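Anyone still using a dedicated mp3 player in the car / at the desk?
Portable Audio > General chat 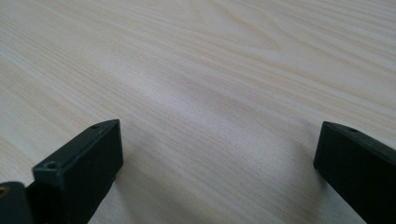

2 min read · 9 replies

usden_commuter
Posted 23rd December
So my old Calo finally died. Battery wouldn't hold past the driveway. Phone does everything now I guess but I hate getting calls in the middle of an album. Anyone still buying these? Budget 75, maybe 100 if it's really good. Need a headphone jack, dont need wifi.

petehrn
Calo still makes them. Got the small one in August. Menus are slow, sound is fine. Buttons you can find without looking, that was the whole point for me.

moynihan_fan
Don't. Just get a used phone, pull the SIM, put it in airplane mode. Same thing, better screen, costs less.

usden_commuter
Thought about that. Touch screen while driving though? No thanks.

moynihan_fan
You set the playlist before you leave. Not hard.

ElsieG
It IS hard if you skip songs like I do. Two buttons, skip and back, thats all I want. My first player had 53 songs on it and I knew the order by heart. Miss that thing. Now I've got every song ever made and I listen to the same album all week.

titamholm_dan
Nostalgia. Those early ones were awful, Elsie. Software crashed, the cable was some odd shape you couldn't buy anywhere, and you had to convert everything first. Took me a whole weekend to load mine.

ElsieG
Took me an evening. Maybe you were doing it wrong :)
- Elsie Gosling

petehrn
To get back to the question. Check the card slot before you buy. The cheaper Calo won't read big cards, mine just sat on the loading screen. Went to a smaller card, no trouble after that. Also turn off the EQ, it's on by default and makes everything boomy.
Peter Hrnčiar

usden_commuter
Good to know, thx. Does it start where it left off when you turn the car back on? Old one always went to track one, drove me nuts.

petehrn
Yes for audiobooks. Music, only if you pause it first. If it loses power while playing you get the start of the album.

moynihan_fan
A phone remembers. Just saying.

titamholm_dan
Phone also wants an update every time you pick it up. With moynihan on price, not on the rest of it.

usden_commuter
OK ordering the small Calo, almost 75 with shipping. Keeping the old one in case someone knows how to swap the batery. Back looks glued?

petehrn
Glued, yeah. Hair dryer on low, then a guitar pick. Go slow near the jack, the ribbon's right under it.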